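4.2 Edge perception and grasp timing in household textiles

The software described in this section decides where a two-finger gripper should close on a soft item, and when. It receives images from a camera mounted on the gripper, together with the measured opening of the fingers, and returns a target pose and a target opening. Three modules share the work. Disar marks the fold edges it finds in each image. Bárány ranks those edges and keeps a short memory of them. Wustgate, the control layer, turns the chosen edge into motion. All three run as separate processes and exchange messages with a common clock, so that any module can be stopped and replaced without restarting the others.

A gripper-mounted camera has a well-known drawback. The fingers take up a large part of the view, and they cover the cloth most fully at the moment of contact, when the image would be most useful. Figure 4 shows a grasp of this kind. A thick rolled edge is held between the pads, a wider part of the same cloth lies behind the right finger, and two patterned fabrics are close by. A detector that looks only for strong changes in colour will prefer the checks and the dots to the plain edge, although the plain edge is the one to be held.

Figure 4. Gripper closed on the folded edge of a light grey cloth. A red-and-white checked towel and a polka-dot fabric lie beside it.

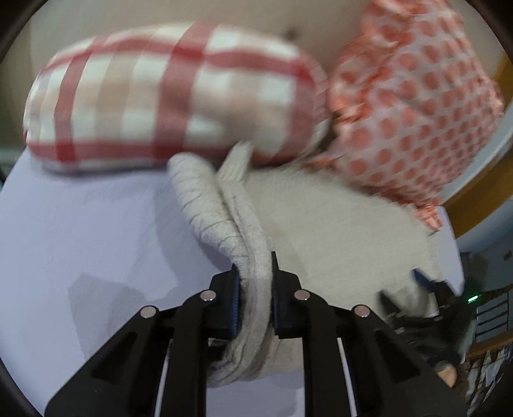 Annelies Strebel
Lead Software Engineer, Perception and Control, Beritz

Disar deals with printed patterns by predicting two maps for each image. The first gives the chance that a pixel lies on the boundary of a layer of cloth. The second gives the chance that it lies on a boundary in the print. Both maps come from the same network and are trained together, and a pixel is passed on as a fold edge only where the first map is clearly stronger than the second. Earlier versions of Disar used a single map and removed printed lines afterwards with a rule about straightness. The rule worked on flat cloth and failed on rolled cloth, where a printed stripe bends with the surface and can look very much like a hem.

The network was trained on 3000 recorded episodes, and 500 further episodes were kept back for testing. The split was made by textile, so no item in the test set was used in training. Labels were drawn by hand on key images and carried to neighbouring images by optical flow. Labels carried across a fast wrist movement were often wrong by the width of a fold. Images with heavy motion blur were therefore left unlabelled in training, but they were retained in the test set. The detector must give some answer during fast movement, even if the answer is that no edge can be trusted.

The finger region is handled by a fixed rule. Wustgate reports the opening of the gripper with each message, and a mask is drawn from the known shape of the fingers at that opening. Disar returns no edges inside the mask. We considered learning the mask from images, and a trial version gave cleaner outlines in poor light. It also removed a narrow band of cloth beside each fingertip, which is the area that matters most during closing. The geometric mask was kept, with a small margin that is set once during calibration and stored with the tool description.

Bárány receives the surviving edges and joins them over a window of 16 images. Each edge is stored in the coordinate system of the work surface, using the tool pose that was current when the image was taken. An edge that passes behind a finger keeps its place in memory and loses confidence slowly. An edge that should be in plain view and is missing loses confidence quickly. The two rates are the only parameters of the memory that we adjusted by hand, and both were fixed before the test episodes were opened.

Ranking follows three measures: the confidence of the edge, its thickness as seen from the tool, and the free space on either side of it. The last measure is needed when a garment is gathered into several long sections lying side by side. A finger lowered into the channel between two sections may pinch layers from both, and the resulting lift disturbs the whole arrangement. Bárány looks for a place where one finger can pass on each side of the same section.
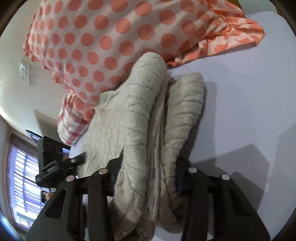

Where no such place exists, the planner may propose a wider grasp that takes in the full gathered part. This option carries a penalty in the ranking, and it is allowed only if the required opening is within the limit stated in the tool description. In the test set the penalty decided the outcome most often for plush materials, where the surface wrinkles are shallow and the true layer boundaries are hidden in shade. For thin cotton it had very little influence.

Closing is controlled by Wustgate in two stages. In the first stage the fingers move together at a constant rate while the wrist follows the stored edge. In the second stage the wrist is held still and closing continues until the opening stops changing. If this does not happen within 2000 ms, the attempt is marked as unfinished, the fingers open and control returns to Bárány with the current edge removed from the list. The limit is generous for thin items. A shorter limit was tried and caused thick cloth to be released while it was still being compressed.

Clock drift between the camera and the joint sensors was the most frequent cause of error during development. A small delay has no visible effect while the tool is still, yet it shifts every stored edge once the wrist begins to turn. Wustgate now stamps both streams on arrival and estimates the delay from the apparent motion of fixed points on the work surface. Messages that fall outside the estimated range are discarded and logged. The log is written in the same format as the episode files, so a faulty run can be replayed through Disar and Bárány without the tool attached.

Two limits of the present system should be stated. Ruffled borders produce many short edges of similar rank, and the planner may change its choice several times before contact. The memory also assumes that the cloth does not move unless it is held, which fails when a hanging part slides under its own weight. The first of these is taken up in Section 4.3, where edges are grouped by the item to which they belong before ranking begins.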